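Keys, two arms and my doubts about robotics club

Posted 04/09/2019

I have been a parent helper at the Dundmont robotics club for two terms now, long enough that I get asked my opinion at pickup time and long enough to have learned to soften it. I'll put the unsoftened one here.

The kids are great. I'd have any of them over for dinner. What I doubt is the story we tell about what they're learning, and the state final in Perstead has made me doubt it more.

Some background for anyone who doesn't have a teenager with a box of servos under the bed. The club enters a competition called the Birkotard, which has a few streams. The little ones do line following. The middle group does the obstacle course, which is loud and which everybody's grandparents come to watch. The seniors do two-arm handling: a pair of arms bolted to a rail, a small walled-in bench, and a list of household objects to be picked up and passed from one gripper to the other. You get 70 seconds per object. Entry this year was $442 per team, which I mention only because the parents raised it in sausages.

Our seniors named their rig Wei, for reasons that were explained to me in the car and which I didn't follow. Wei is both arms. You don't call one of them Wei, apparently. I have been corrected on this.

The key ring is the object they've spent the most time on. It's worth more points than the sponge and the block put together, and I can see why. A key ring is a mean thing to hand over. It's thin, it hangs, it swings, and whatever is on it goes wherever it likes.
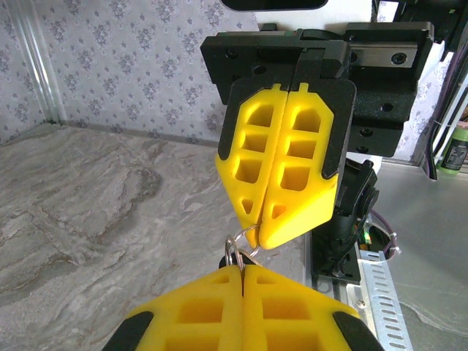
Split rings in the top gripper, with the other one waiting underneath.

The yellow fingers are the third design. The first lot were solid and the seniors decided they were too stiff, so now they have pockets through them so they'll give a bit when they close. I asked whether anyone had tested the solid ones against the pocketed ones on the same object. There was a silence, then someone said you could just tell. Well, maybe you can. I've worked in a materials lab for most of my adult life and I have seen a lot of people who could just tell.

That's my first grumble. The kids can print a new part between one session and the next, and because they can, they do. A handover fails, someone blames the fingers, and next week there are new fingers. Then the new fingers do better, or seem to, but in the meantime the bench has been moved, the code has been changed by two different people and the keys are a different set of keys. Which of those fixed it? Nobody wrote it down. There is a logbook. I bought it. It has a very nice drawing of a dragon in it.

My second grumble is about the word "autonomous", which appears on the Birkotard flyer in large type. In the senior stream a team may choose to have the arms run from recorded motions, or be driven by hand from a second set of controls, or use something trained from examples. All three are scored on the same sheet. Our lot are collecting examples, and they've set themselves a target of 200 handovers before the final. I like that they've got a target. I'm less keen on hearing it described to the local paper as a robot that "learned to think about keys".
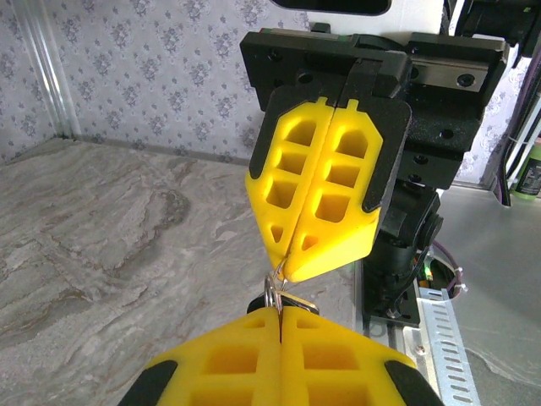 What the rules reward

I went and read the scoring rules in July, all of them, on a wet Sunday. The rules say an object counts as transferred when it's "under the control of the receiving gripper". They don't say for how long. They don't say from how high it may be dropped afterwards. As far as I can tell a team could grab the ring for one beat of the stopwatch, fling the keys across the bench and take full marks, and I'd bet my good esky that somebody in Perstead will.

I raised this with the organisers by email and got a friendly answer saying that judges use their discretion. That's what every vague rule says when you poke it. If I'd been sent that wording at work I'd have sent it back.

The objects list bothers me too. It's published months ahead, down to the type of key ring. So of course every club goes out and buys that type of key ring and practises on it until everyone is sick of it. Fair enough, they're kids and they want to do well. But swap in a carabiner on the day and I suspect half the field would fall over. I suggested to our seniors that they should try some things that aren't on the list. They were polite about it. Since then there have been a few odds and ends on the bench, so possibly I got through to someone, or possibly they were just clearing out a drawer. 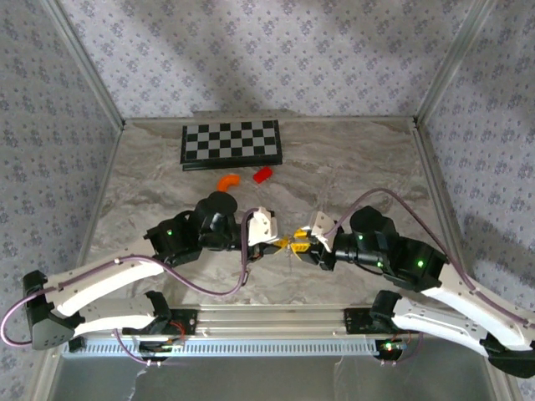

The other thing I keep coming back to is how much of the two hours each week goes to things that won't ever be scored. Cables, mostly. A cable catches, an arm stops short, and four teenagers have four theories. I used to think of this as wasted time and I've changed my mind about it, which doesn't happen to me often. The best thinking I've seen all year came out of an argument over whether a joint was slipping or the software only thought it was. They made a pencil mark on the joint, ran it back and forth, and looked at the mark. Cheap, quick, and it settled the matter. I could have cheered.

No points for that in the Birkotard, of course. There's a "team spirit" score and a score for the poster, and I have seen the poster, and it has a rocket on it.

So when the school newsletter says the club is "preparing students for the jobs of the future", I wince. I don't know what those jobs are and neither does the newsletter. I'd settle for them preparing a student to change one thing at a time and write down what happened.

I've said I'll drive one of the cars to the final, and I will. I've also photocopied a blank results table and stuck it to the inside of the cupboard door, over the dragon's little brother. Object, fingers used, code version, did it drop. At last look there were five rows filled in, in three different pens, and one of them said "sort of".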